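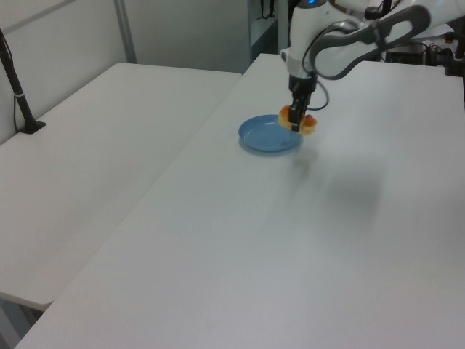 Grutel Everyday Plate, Light Blue

A plate is a plate, and we have no plans to tell you otherwise. The Grutel Everyday is a stoneware plate in one shade of blue, made for toast, leftovers, birthday cake and whatever you eat standing up at the counter at 10 p.m. It goes in the dishwasher. It goes in the microwave. It does not go in the oven, although people keep writing to ask, and a few write afterward.

We came to light blue the slow way. The first run was white, and customers told us they already owned white plates. The second was a green called Flurnen, after the village where the clay is dug, and it made eggs look ill. Blue is kinder to food. Pizza looks good on it, so does anything with tomato, and even a plain cracker picks up a little dignity.

The rim

Low, rounded and slightly wider than you'd expect. Sauce stays where you put it if you carry the plate like a grown-up. The Cargate rim on our older plates was taller and chipped when stacked in a hurry – we have retired it, and there are still a few in the outlet section for people who stack slowly.

The glaze

Satin on top, bare clay on the foot ring. Knives will leave gray marks sooner or later. These are metal rubbed off the knife and they come away with a paste of baking soda and water. Steel wool also removes them, along with the glaze.

Size and stacking

One size. We tried a smaller one and everybody used it as a saucer, then complained that it was a big saucer. The plates nest with the Witkowska soup bowl but not with the Witkowska mug, for reasons that should be clear once you try it.

Ordering

Sold in sets of 2. Single replacements are available for anything bought in the last 3 years; have your order number handy. Cafes and caterers buying 400 or more should use the trade form, where the price is better and the jokes are fewer. The next firing ships in July.

Returns

Send back unused plates in the original box. If one arrives broken, keep the pieces until we've answered your email. After that they make decent drainage for a flowerpot.

Care card included. Most people lose it, so it's also printed inside the lid.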